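Zallurness filming locations - the mill, the ferry landing and THAT staircase
Posted by quarryroad in Locations & Then/Now
January | 122 replies | 5 shares

quarryroad wrote:

Okay, so I finally did the trip! Four days in and around Zevmont with season one of Zallurness on my phone, pausing it every ten yards like a crazy person while my wife sat in the car with a sandwich. I've been meaning to sort out the old location list on this board for ages because half of it is guesses from the first year the show aired, and a couple of those guesses sent me up the wrong valley.

I'll go in episode order. I'm only listing places where I stood there and matched at least two things in the background, a roofline and a wall or whatever.

1. The mill (episode one, Tomas hides the ledger)

Easy one. It's the old feed mill on the river road, north side of the Ander. The big doors have been repainted since, but the loading ramp is the same, and so is the bent iron railing he grabs when he jumps down. You can park right across from it. The inside shots were done somewhere else, the windows are on the wrong wall.

2. The ferry landing (episodes two and five)

The board has had this at the south landing forever. It isn't. I walked both. When Ilse gets off the boat you can see a church tower over her left shoulder with the hill behind it, and from the south landing the tower is on the wrong side of the hill completely. North landing, down by the boat sheds, it lines up perfectly. I was way too happy about this. 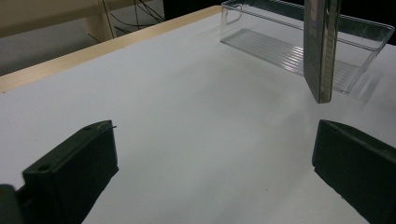

3. The staircase chase (episode three)

So this is where I need help. The top half is the public steps behind the courthouse in Zevmont, no question, I counted the landings against the episode. But when he comes out at the bottom he's on a narrow street with an arch, and there's no arch anywhere near the courthouse. I went around that block three times. My guess is they cut to the lane behind the old customs house, which has an arch, but the arch looked too low to me.

4. The farmhouse

Private, people live there, I'm not posting the road. You can see it fine from the trail on the ridge.

Anybody have thoughts on number 3?

--

mossback_lou wrote:

Love this, thank you! I did the mill a few summers ago and missed the railing.

I don't buy the north landing though. I've been to both too, and in episode five the water is moving left to right behind them. From the north side it should be going the other way. Did you check that?

--

quarryroad wrote:

I did not check the water. Ugh. But couldn't they have flipped the shot?

--

mossback_lou wrote:

They could, but then her coat would button on the other side, and it doesn't. I just went back and looked. I think you're right about episode two and wrong about five. Two different landings.

--

pinehollow wrote:

Lou is right, or at least I've always thought they used both. There's a gravel slope in five and a concrete one in two. Nobody in the show ever says it's the same place, we all just assumed.

On the staircase, it's the customs house. The arch looks low because they've raised the street. My aunt lived down there and they had the whole lane dug up for drains for most of a year, and when they put the stones back it came up a good bit higher. If you look at the doorsteps on the right, you used to step up into those houses and now you walk straight in.

--

quarryroad wrote:

The doorsteps!! I have a photo of those doorsteps and never put it together. Going to compare tonight.

--

tinroof500 wrote:

Going to be the grump here. I don't think the lane is the customs house at all. In the episode there's a drainpipe on the left and a blue door just past the arch. I've never seen a blue door down there, and pinehollow, a door would have to be a pretty weird thing to add just for a four-second shot.

Wasn't there an interview with Dirceu Vieira where he said they built part of the chase on a lot? He was the one finding places for the first season, so he'd know.

--

pinehollow wrote:

That interview was about the tunnel in season two. And painting a door blue is the cheapest thing a film crew will do all day, come on.

--

tinroof500 wrote:

Maybe. I'd like to see the interview again before I give you that one. The link in the old thread is dead.

--

mossback_lou wrote:

I have it saved someplace, I'll dig. From memory Vieira talks about the tunnel and then says "and a bit of the lane too," but which lane, who knows. So you could both be right.

While we're here, things I'd add to the list, all from season one:

- Bakery window, episode four. Corner shop on the market square in Zevmont. It sells paint now.

- The bench where Ilse reads the letter. Little park above the north landing. The bench has been replaced but the wall behind it has the same chipped capstone.
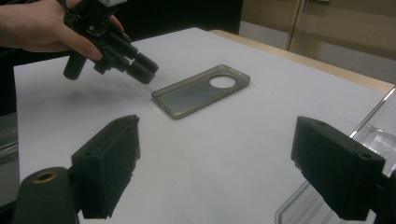 - The bus stop in the rain. Still don't know. The route sign was a prop, so don't bother with the timetable, I wasted an evening on that.

--

quarryroad wrote:

Adding the bakery and the bench, thanks Lou. I walked right past that park.

Compared the doorsteps. Pinehollow, I'm with you, there's a crack running down from the second window that matches. Tinroof, I'll mark it "probable" until we find the interview, fair?

--

tinroof500 wrote:

Fair. Still want my blue door.

--

newtohere_jan wrote:

Hi all, first post! We're going in spring with two kids, is the walk from the mill to the ferry landing okay for short legs? And which landing should we do if we only have time for one?

--

quarryroad wrote:

Welcome! The walk is flat, there's a path by the river most of the way. My phone called it 3000 steps, so maybe more for the kids. Do the north one, you get the bench too.

--

mossback_lou wrote:

South one has ice cream.

Page 1 of 9 | Reply | Report this thread
Contact the moderators | Back to top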